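Godska manipulation data — working meeting
Minutes, 13/07/2025
Taken by: Imtiaz Akanda

1. Status of the card holder task
The set stands at 490 episodes, 87 of them not yet labeled. Wrist views were gone through on screen. Grasps on the folded holder are to be tagged "upright pinch" when the fold sits between the fingertips. 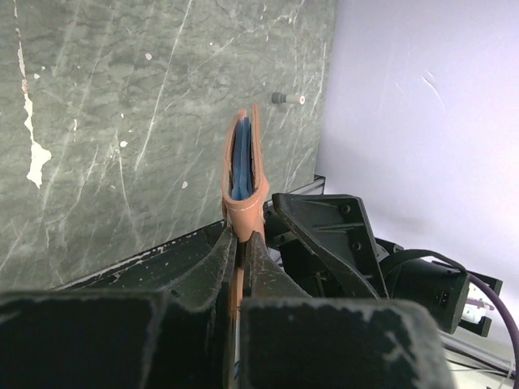

Ásgeirsdóttir objected that one tag was too coarse for training and asked for grasp height as a separate field. Agreed. Field to be added before the next export.

2. Closure tab
The May guideline does not say whether a grip on the tab counts as a grip on the holder. Proposed: log it as its own contact class, with the holder state (open or folded) alongside.

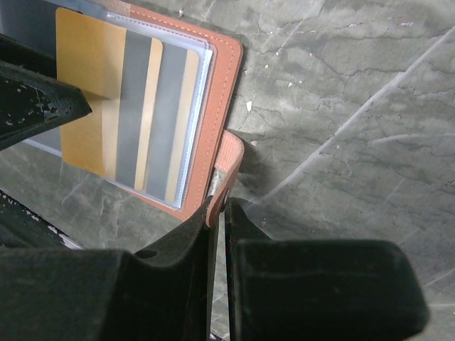
Skanitz asked whether episodes labeled under the old rule would be redone or dropped. Redone — over two days of labeling, to be scheduled.

3. Approach segments
Segments with no contact stay in the set. The start of an approach is marked at the first frame where both fingertips overlap the holder.

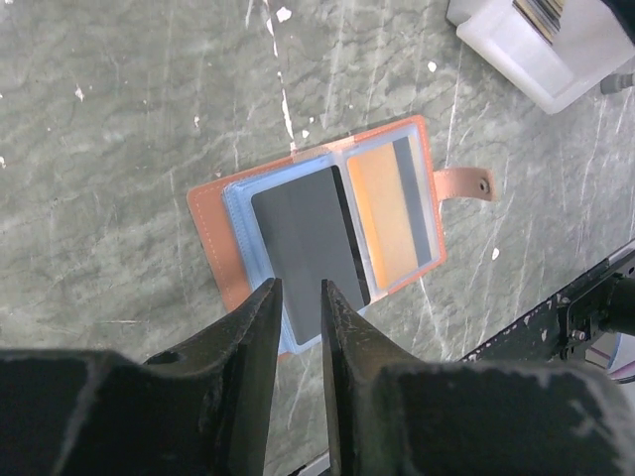
The end is marked at first contact or at withdrawal, whichever comes first. Pikent export script to be changed to match.

4. Ambiguous contact
Where fingers hide the contact point, the labeler enters "unclear" and does not guess.

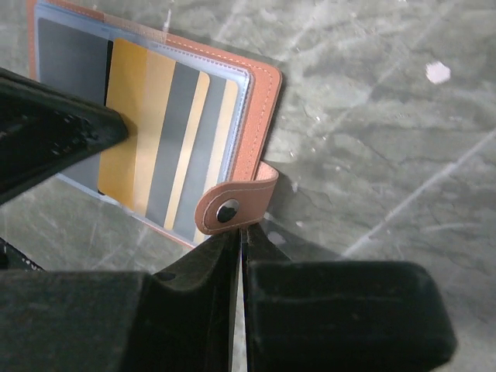

5. Actions
Akanda: revise guideline.
Ásgeirsdóttir: grasp height field.
Skanitz: relabeling schedule.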